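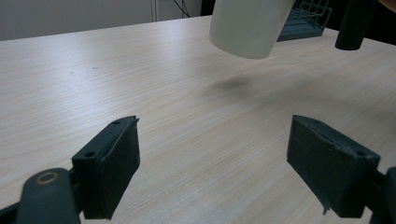

Tischplatte in hellem Holzdekor mit feiner, waagerecht verlaufender Maserung

Hinweise zur Einrichtung und Pflege des häuslichen Schreibplatzes
Merkblatt für Autorinnen und Autoren von Fan-Fiction, Schreibportal Edbridge

Wer über längere Zeit an einer Fortsetzungsgeschichte arbeitet, sollte den Schreibplatz vor Beginn eines neuen Kapitels vollständig abräumen. Figurenblätter, Zeitleisten und ausgedruckte Rückmeldungen der Beta-Leser gehören in getrennte Mappen.

Reinigung der Arbeitsfläche
Staub wird mit einem weichen, leicht angefeuchteten Tuch in Richtung der Maserung abgenommen. Tintenflecke sind sofort mit Küchenpapier abzutupfen — keinesfalls zu reiben. Scheuermilch ist für beschichtete und geölte Flächen ungeeignet.

Aufbewahrung von Ausdrucken
Je Mappe empfehlen sich höchstens 44 Blatt. Auf dem Deckblatt sind Titel, Altersfreigabe und Kapitelnummer zu vermerken. Comichefte, die als Vorlage dienen, werden stehend in Hüllen gelagert und nicht neben der Heizung abgestellt.

Tastatur und Bildschirm
Krümel lassen sich mit einem trockenen Pinsel entfernen; das Gerät ist zuvor auszuschalten. Getränke stehen auf einem Untersetzer und stets auf der Seite der Schreibhand, damit nicht über die Tastatur gegriffen wird.

Datensicherung
Nach jeweils 2.000 Wörtern ist eine Kopie auf einem zweiten Datenträger anzulegen. Ältere Fassungen bleiben 12 Monate erhalten — auch dann, wenn ein Kapitel bereits veröffentlicht wurde.

Redaktion: Şükran Işık, Umut Akyol
Zuletzt durchgesehen im Januar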